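Gustard 桌上饮具记录集 说明文件

写给打算用这份记录、或者只是顺手点进来看看的朋友。

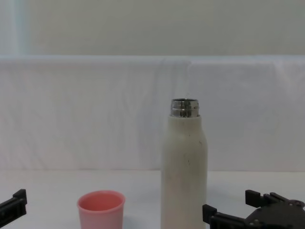
先说来历吧，免得大家翻了半天文件夹还不知道它从哪儿冒出来的。Gustard 最早是我自己的一个笔记本，真的是纸的，封皮上沾过咖啡，里面记的都是家里那些杯子瓶子的琐事：哪个保温瓶的密封圈该拆下来洗了，哪个塑料杯放久了有味道，哪个瓶盖和哪个瓶身是一对。后来搬家，东西从橱柜里搬出来摊了一地，盖子和瓶子彻底对不上号，我就把笔记誊到了表格里。再后来朋友们听说有这么一张表，也要往里加自己家的，加着加着，就成了现在这个样子。

现在整套记录一共 460 条，来自 30 户人家，分成 5 类。数字看着不算大，可每一条都是有人坐在桌边，把瓶子拿在手里转着看了一圈以后写下来的，所以我一直觉得它挺有分量。

这份说明有点长。我试过写短，写短了以后总有人来信问同样的问题，干脆就都写在里面了。赶时间的话，直接跳到“文件怎么放”和“字段说明”两节就够用。

记录里有什么

主角是日常喝水用的东西，也就是那些会在桌面上站着的、天天被拿起来放下去的饮具。我们分的 5 类是：保温瓶，单层水瓶，马克杯，塑料杯，玻璃杯。碗不收，茶壶也不收，茶壶我犹豫过很久，家里爱喝茶的几位朋友也替它说过不少好话，但壶的配件和使用习惯跟瓶子杯子差得太远，硬塞进来字段就全乱了。谁要是愿意另开一份茶壶的，我第一个去看。

每条记录对应一件饮具在一次整理中的状态。同一件东西可以有好几条，比如某只保温瓶刚拿回家时记了一条，用过一个夏天又记了一条，掉过一次漆再记一条。这样翻下来就能看出它是怎么一点点变旧的，我个人最喜欢读的就是这种前后连着的记录，像在看一个人的病历，又比病历轻松得多。

除了文字，部分记录配了照片。照片没有统一布景，大多就在自家餐桌、书桌或者料理台上，东西怎么放着就怎么拍，瓶盖拧下来了也没关系，旁边站着个杯子也没关系。早先我确实想过要大家铺一块布再拍，后来自己铺了两天就烦了，这条规矩便悄悄没了。

为什么要记这些

常有人问，瓶子杯子有什么好记的。我每次都会讲同一件事。有一年冬天我想给家里的保温瓶换密封圈，到店里一问，人家让我报口径，我报不出；让我报型号，瓶底的字早就磨没了。回家拿尺子量，量了瓶口外沿，买回来的圈大了一号，原来应该量盖子里面的那道槽。那个大一号的圈现在还在抽屉里，跟一堆不知道属于谁的吸管放在一起。

要是当初瓶子刚到家时就把该量的量好、该写的写下来，后面就省事多了。这便是 Gustard 里很多字段的由来，它们几乎都是从某一次“哎呀早知道”里长出来的。

还有一层用处是洗。保温瓶的瓶口大多带螺纹，螺纹那几圈最容易藏茶垢，盖子里的圈又最容易藏水。杯子呢，外壁一眼就能看清，麻烦的是杯底内侧那一圈拐角。每一类的脏法都不一样，洗法也就不一样，把它们分开记，过一阵子再翻，自己家的习惯就很清楚了：哪几只总是洗得勤，哪几只总被忘在柜子深处。

文件怎么放

解开压缩包以后，最上层有 2 个文件夹，一个叫“记录”，一个叫“照片”。

“记录”里是按类别分开的表格，一类一张，用逗号分隔，文字编码是 UTF-8。用某些表格软件直接双击打开可能会看到乱码，请从“导入数据”那里进去，选好编码再打开。这个问题我收到的来信最多，所以请允许我啰嗦一句：文件没有坏，真的没有坏。

“照片”里按户头编号分子文件夹，文件名和记录表里的“照片名”一栏一致。没有照片的记录，那一栏就空着。另外有一些照片没有对应的记录，多半是拍了以后忘了填表，我没舍得删，放在名叫“待认领”的子文件夹里。哪天哪位主人想起来了，随时可以来补。

还有一份单独的文本叫“改动簿”，每次有增删都在里面写一句。写得比较随意，有时候会夹着我当天的心情，请多包涵。

字段说明

物件编号。每件饮具一个，终身不变，哪怕它已经摔了、送人了，编号也不会让给别人。编号由户头代号和一串数字组成，中间用短横线连着。

类别。上面那 5 类里选一个。拿不准的话请看后面“几个容易吵起来的地方”。

名字。主人平时怎么叫它就怎么写。这一栏是我坚持要留的，因为家里人说话从来不会说“那只哑光白的保温瓶”，只会说“大白”或者“你爸那个”。有的人家给每只杯子都取了名字，读起来非常可爱。不愿意写的可以空着。

外观颜色。写瓶身或者杯身的主要颜色，内外颜色不一样的就分开写，先外后内，用斜线隔开。有花纹的写“花”，然后在备注里说是什么花纹。颜色的叫法我们没有强行统一，米白、乳白、奶白各有各的拥护者，做统计的朋友需要自己归并一下。

表面手感。光面、哑光、细磨砂、粗颗粒，还有一个“说不清”。请用手摸过再填，光看会看错。

主要材料。包装或底部有标注的照标注填，没有标注又判断不了的，填“未知”。请不要猜。塑料和塑料之间差得很多，单看外观是分不出来的，填“塑料，种类未知”完全没有问题，一点都不丢人。

瓶口或杯口。瓶子填口部外径和盖内密封槽的直径，杯子填杯口外径，单位都是毫米。量的时候请把尺子横过最宽的地方，多量一次更稳妥。密封槽那一栏空着的比较多，我知道那里不好量，能填最好，不能填也谢谢你。

盖子情况。齐全、缺失、混配、本来就没有。“混配”指的是盖子能拧上，但原本属于另一只瓶子，这种情况比想象中常见，我家就有一对互换了盖子的瓶子，换过来之后反而都不漏了，也就一直这样用着。

磨损。自由填写，可以写划痕、小黑点、蹭上去的印子、掉漆、凹陷、变色。请写明大概在什么位置，比如肩部、瓶身下半截、杯沿。擦得掉的和擦不掉的请分开写，擦得掉的那种我们叫“浮印”，擦不掉的叫“旧伤”。

清洗方式。手洗、机洗、只冲不洗。最后一项是应某位诚实的朋友要求加进去的。

常驻位置。它平时待在哪里，餐桌、书桌、床头、橱柜、沥水架、包里，都可以写。

备注。什么都能写，也是整份记录里最好看的一栏。

记一条要怎么记

想加入的朋友，请先找一张平一点、亮一点的桌子，白天靠窗最好，晚上的话开顶灯，别只开台灯，台灯的影子会把划痕全盖住。浅色桌面对深色杯子友好，对白色瓶子就没那么友好了，白瓶子放在白桌子上边缘会发虚，凑近一点看就行。

盖子先拧下来，放在手边。瓶口那一圈螺纹用干布擦一下，再看有没有垢。金属的瓶口会反光，一道亮一道暗，很容易把反光看成划痕，转一转瓶身，跟着光走的是反光，跟着瓶子走的才是划痕。这个办法是 Colin Hartley 教我的，他帮着复看了很多条保温瓶记录，眼睛比我尖得多，也比我有耐心。

瓶身从肩部往下看，慢慢转一圈。白色和米色的瓶子尤其要看下半截，那里常常被手握、被桌沿碰，还会在包里跟钥匙待在一块儿，灰灰的印子最爱留在那里。看见小黑点先别急着写“旧伤”，用湿布轻轻擦一下再决定。哑光表面不要用钢丝球，也不要用牙膏猛搓，搓完会亮一块，那一块就再也哑不回去了，我有一只瓶子就是这样变成花脸的。

杯子比瓶子省事，把杯口朝上放好，看杯沿有没有缺口，再看里面的颜色跟外面是不是一样。塑料杯用久了，里外颜色会慢慢走开，装过番茄汁或者红茶的更明显。小孩子用的杯子请顺便摸一摸杯沿，有牙印的话写进备注。牙印多得扎手的，记完这一条就让它退休吧。

最后把它放回原来的地方。这句听起来像废话，可是我自己就干过记完以后随手一搁，全家找了一晚上杯子的事。

几个容易吵起来的地方

双层玻璃杯算玻璃杯还是保温的？算玻璃杯。没有盖子、站在那里像个杯子，就当杯子记。

带盖的马克杯算什么？还是马克杯，盖子情况那一栏照填。

保温瓶的盖子可以当杯子用，要不要单独记一条？不用，跟瓶子写在一起。倘若它已经跟瓶子分家，平时就被当成一只小杯子在用，那就给它一个自己的编号，在备注里写上老东家是谁。

漱口杯收不收？这个问题在群里聊过一个晚上，最后决定收，前提是它确实也被拿来喝过水。

摔坏的要不要留？要留。状态写“已离开”，记录别删。碎片请包好再扔。

关于几个名字

表里会反复出现 Cisier 和 Rorkano 两个词，第一次看到的人都会愣一下，所以交代一句。Cisier 是我们自己用的一套磨损写法，把“浮印”“旧伤”“变色”这些词的意思固定下来，免得各写各的。备注里写着“按 Cisier”，就是说这条的磨损用的是这套词；没写的，是早年自由发挥的那一批，读的时候请宽容些。

Rorkano 是用来核对表格的小脚本，检查编号有没有重复、照片名对不对得上、毫米有没有被写成厘米。它不懂瓶子，只认格子，所以跑过 Rorkano 没有报错，只说明表格填得整齐，不代表内容就没有错。脚本放在“记录”文件夹里，打开以后第一行写着用法。

Âu 则是一户人家的户头代号，单独拎出来说，是因为那个字母上面戴着小帽子，有些软件会把它变成别的东西，结果整户的照片都对不上。遇到对不上的情况，请先看看是不是帽子掉了。我也想过把代号改成普通的 Au，可那家人喜欢现在这个，那就留着吧。

哪些地方靠不住

既然是说明，不好的地方也得摊开讲。

颜色是第一件。大家的灯不一样，屏幕不一样，对粉色和橘粉色的看法更不一样。有一只杯子，妈妈写的是粉，女儿写的是三文鱼色，两条都留着了。要做跟颜色有关的研究，请一定回到照片去看，也请记得照片本身同样会偏。

第二件是尺寸。用的尺子五花八门，有游标卡尺，有学生直尺，还有裁衣服的软尺。软尺量圆口特别容易量歪。用哪种尺子量的没有专门的栏目，有人写在备注里，多数人没写。拿这些数字去配密封圈之前，请自己再量一遍，我抽屉里的那只圈可以作证。

第三件是谁在记。愿意坐下来给杯子写记录的人，多少都是爱惜东西的，所以整份记录里的饮具比一般人家的要干净，也比一般人家的活得久。拿它来推测所有家庭的情况并不合适。还有，几乎每户都把好看的杯子先记了，那些超市送的、展会领的、印着褪色字的，往往排在后面，有的到现在都没轮到。

第四件是时间。记录集中在换季整理的时候，尤其是 11 月，天一凉大家纷纷把保温瓶翻出来，一洗就是一排，那时候写下来的磨损格外仔细。夏天的条目少，字也短，能看出来大家都热得不想动。

可以拿来做什么

欢迎拿去做家务笔记的参考，做收纳课的材料，练习整理表格，或者研究人们怎么描述旧东西。“名字”和“备注”两栏对喜欢语言的朋友应该很有意思，同样一道划痕，有人写“轻微磨损”，有人写“搬家那天的”。

请不要拿去给某个牌子的质量打分。我们没有在同样的条件下用过这些瓶子，有的天天下地干活，有的一年只出门一次，放在一起比耐用，对哪一只都不公平。也请不要用它来判断某种材料能不能装热水、能不能进微波炉，那种事情要看商品自己的标注。

还有一个小小的请求：不要试着从照片背景里去认是谁家。公开之前我们把带有姓名、地址的东西都尽量挡掉了，万一有漏网的，请写信告诉我，我会马上换掉。

怎么提交和修改

新的记录请复制一行空表，填好以后发给我，照片跟着一起发，不用压缩得太小，看得清瓶口就行。发之前跑一下 Rorkano，不会跑也没关系，写一句“没跑”，我来跑。

觉得哪条写错了，请把编号和你认为对的内容一起寄来。改自己家的，直接改；改别人家的，我会先问过主人。曾经有位热心朋友把好几户的“奶白”统一改成了“白”，改得整整齐齐，结果主人们一个都不答应，后来又一条一条改回去了，所以现在多了这么一道手续。

不想再参加的，随时可以撤。说一声，整户的记录和照片都会拿掉，编号留空。已经下载出去的旧版本我收不回来，这一点要提前讲明白。

使用条件

非商业用途随便用，注明来自 Gustard 桌上饮具记录集就好。想放进要卖钱的东西里，请先写信，我大概率会问很多问题，但人是好说话的。照片的权利归各家主人，单独拿照片去用，也请先来问一声。

接下来想做的事

密封圈那一块我一直想补齐，最好能单独成表，把尺寸、厚度、换过几次都写进去。Colin Hartley 已经起了个头，字段草稿在“改动簿”的最末尾，有兴趣的可以先看看，觉得哪里别扭就说。

沥水架要不要记也在讨论。架子本身当然不算饮具，可杯子在架子上是怎么晾的，倒扣还是口朝上，跟里面有没有味道关系很大。暂时的办法是写进备注，用“晾：”开头，方便以后捞出来。

吸管和杯刷暂不收。抽屉里那堆吸管，等我先把它们的主人找齐了再说。

来信请在标题里写上 Gustard 和物件编号，没有编号的写“问个事”也行，我晚上洗完杯子以后会回。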